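Folding a Flat Cloth into Thirds

Clear a table large enough to hold the whole cloth and wipe it down. Lay the cloth out and smooth it from the middle toward the sides. Pull the corners square before you fold, or the last edge will come out crooked. 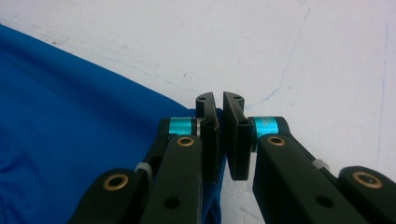 Blue cloth spread on a white tabletop, at the edge.

Take hold of the near edge and bring it two thirds of the way across. Press along the fold with your palm. Bring the far edge back over the top so it meets the first fold, then turn the strip and fold it in thirds again. Heavy cotton may need 2 passes with the hand to lie flat.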